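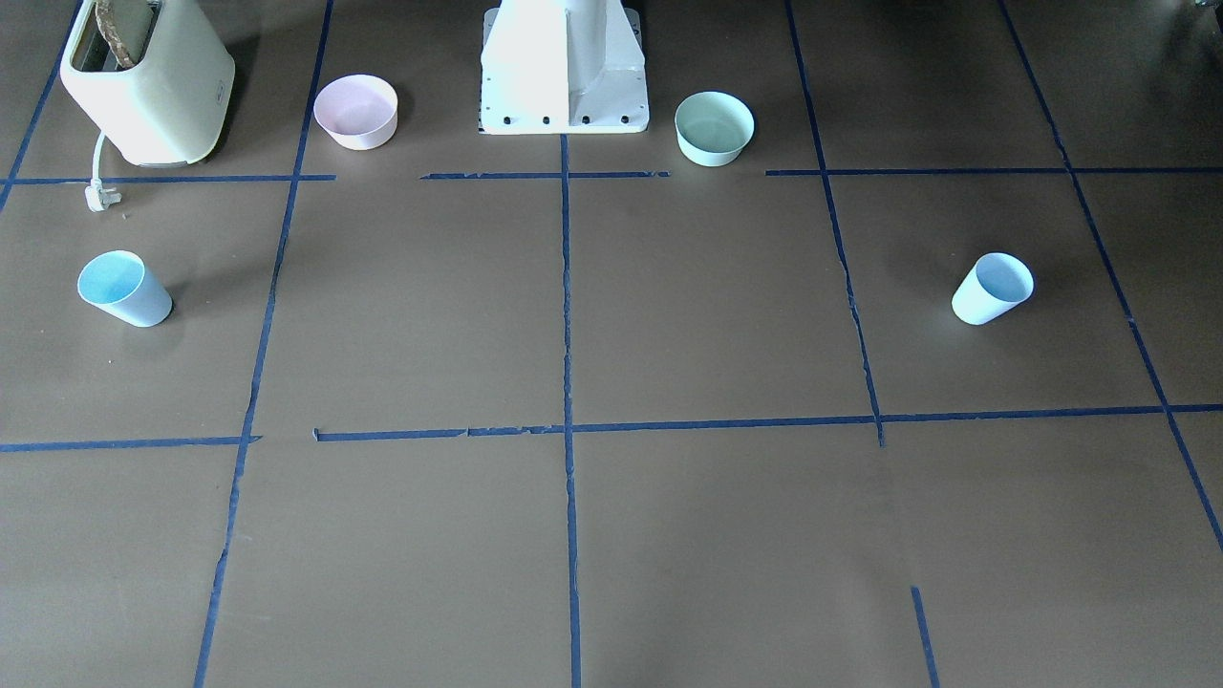 Tape is not calibration
July, posted by the Urka bench blog

I have been looking after the two-armed setup in the Savine workshop since spring, and I'd like to complain about tape.

Every guide to putting together a tabletop robot cell has the same step in it somewhere. Bolt the base down, lay out a grid in masking tape, number the squares if you're feeling fancy, and now your scenes are "repeatable." I did it. I used the dark blue stuff and started with a center line straight out from the base. It took most of an afternoon, and at the end of it I had a table that looked very organized.

Then I went over it with a steel rule. The squares don't match. One of my long lines has a step in it where I stopped and started again with a new piece, there are gaps where segments were supposed to meet, and a stretch on the right has crinkled and looks torn. The edges on the center line are ragged too. If you tell me a cup goes "in the square right of the right-hand line," I can put it there, and so can you, and our two cups could be a hand's width apart.

So what is the grid good for? Getting the props back in the general neighborhood, which has some value. What it won't do is tell you where the robot thinks things are, and I've read too many writeups that slide from one to the other as if they were the same.

The base

The part I do trust is the mounting plate, and I didn't trust it at first. The Flaltolus manual says to tighten the bolts "firmly." Firmly by whose arm? I tightened them until it felt right, ran the usual toast-and-bowls routine for a week, and watched the same reach come up a little further off each time. I blamed the software. Then I blamed the camera mount. I spent an evening on the camera mount.

It was the plate. It had crept 7 millimeters by the time I thought to check, and I only found out by scribing a line along the edge and coming back the next morning. Now the order goes like this, and I don't skip any of it:

Power off, arms parked and supported. Wipe under the flare of the plate, where crumbs get in. Snug the bolts from the middle of the row outward, go round again with the torque wrench, and then a third time after the machine has been warm for an hour. Check against the scribed line. Write it down.

I've done that before every long session since, and the plate has stayed where I put it. I'm not ready to say the problem is solved. It could be that I haven't run it hard enough.

The 100 reset business

There's a rule of thumb that gets passed around: redo your setup check every 100 resets. I asked on the Magbanua forum where the number came from and got three links, each pointing to one of the others. I can't find a measurement behind it. A hundred is round and easy to remember and that seems to be the whole argument.

On my bench the check interval depends on what we're running. Cups knocked over on purpose, fine, go for days. Anything with the toaster in it needs looking at sooner, for the dull reason that the toaster has a cord, the cord drags on the tape, and the tape lifts. We run it unplugged, with real bread in the slot, and the plug still manages to catch a line and peel up a corner. I've moved it to the back left corner, with the plug lying short of the front squares. Better. Still a nuisance.

The matte covering on the table I'd recommend with fewer complaints. It's a dull brown-gray, and it cuts the glare well enough that pale things like the bowls (one pink, one mint) don't vanish under the lights. It does hold on to adhesive, so when you pull a line you'll be there with a rag and patience.

What I'd do differently

Print the layout on a sheet at full size, pin it, and tape over only the corners. I'd also like two dowel pins through the base plate so it can't creep even if I get lazy with the wrench. Urka, as we call the machine, shipped with neither pins nor holes for them, and the Flaltolus reply to my email was that most customers don't report a problem. Most customers, I suspect, haven't scribed a line.

I've ordered the drill bits. If the pins work I'll post numbers, and if they don't I'll post those too. The tape is staying down until then, mainly because I dread pulling it up.

Recent posts
Cable ties, and why I cut them all off
The camera mount was fine
Does a gripper need new pads every month?
Noise from the left shoulder, part two

Contact | © Urka bench blog | Back to top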